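Recording Two-Handed Demonstrations with the Handheld Grippers

Flasturness Manipulation Group, Operator Procedures
Maintained by Beatrice Mohamedi. Send corrections to Faisal Sandhu.

Scope

This procedure applies to all operators who record tabletop demonstrations for the Pusel training set. It covers preparation of the table, the starting position, the recording of a single episode, and the review required before files are submitted. It does not cover calibration of the grippers, for which operators should consult the Takamholm calibration sheet kept at each station.

Before you begin

Each station requires 2 handheld grippers, a charged battery for each, the white table covering, and the task card for the session. Confirm that the serial labels on the grippers match the pair listed on the task card. Grippers from different pairs must not be combined, as their clocks are synchronized at calibration and will not agree.

Operators should wear plain, dark sleeves. Remove watches and bracelets.

A full session consists of 40 accepted episodes. Operators may stop earlier, provided that the session log shows the number completed and the reason for stopping.

Step 1. Prepare the table

Lay the covering flat and smooth it from the center outward. Creases cast thin shadows that the model may learn to treat as objects. Light marks on the covering are acceptable. Replace the covering if it is torn or if a mark could be mistaken for an item on the task card.

Place the objects named on the task card and no others. Position and angle should vary from one episode to the next. An object that always lies parallel to the table edge teaches the system very little about objects that do not. Cables should be allowed to fall naturally and should not be taped down unless the card says so.

Step 2. Take the starting position

Hold both grippers above the table with the fingers fully open. The fingers should be clear of the object and of each other, and the object should be visible to the camera on at least one gripper. For tasks marked "far placement" on the card, the object begins toward the far side of the table, leaving clear surface between it and the recording gripper.

The example below was taken from the power strip task. The fingers are open with nothing between them, the strip lies at a diagonal with its socket side up, and the second gripper is held off to the right.
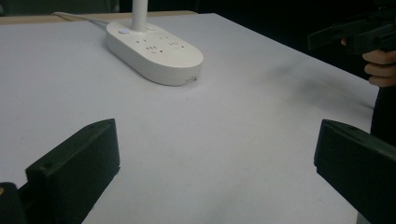 Step 3. Record the episode

Press the start control and hold still until the tone sounds. Wait a further moment, then begin to move. Every episode must open with this short period of stillness, which the processing software uses to find the first frame.

Move at the pace you would use to hand a full cup to another person. Approach the object directly, close the fingers once, and complete the action on the card. If the first grasp slips, you may try again within the same episode. Recoveries of this kind are useful to the training set and should be marked "R" in the log. If you drop the object off the table, stop and discard the episode.

Do not speak to other operators while recording. Do not reach across the table with a bare hand for any purpose.

When the action is complete, open the fingers, withdraw both grippers to the starting position, and press stop.

Step 4. Reset

Return the object to a new position and angle. Check the covering for movement. After every 4 episodes, wipe the camera lenses with the cloth provided and confirm that the finger screws are tight. Loose fingers change the distance between the tips, and the recorded width will then be incorrect for every episode that follows.

Step 5. Review and submit

Play back each episode at double speed on the station computer. Reject it if the tracking indicator turned red at any point, if the object left the view of both cameras for most of the action, or if the opening period of stillness is missing. Rejected episodes should be moved to the "held" folder and must not be deleted.

Upload accepted episodes to the Sjöberg server under the task name shown on the card. The Pusel set requires over 1,000 accepted episodes per task before training begins, and the running total appears on the station screen after each upload.

Common faults

Tracking lost at the start: the covering fills too much of the view. Tilt the gripper slightly upward so that the far edge of the table can be seen, and record again.

Clocks do not agree: switch off both grippers, wait until the lights are out, and switch them on together. If the fault returns, take the pair out of service and notify Faisal Sandhu.

Width reads zero with the fingers open: the pair needs recalibration. Episodes recorded since the last correct reading should be moved to "held" and noted in the log.

The task cards will next be revised in September. Cards with a blue border remain valid until that time.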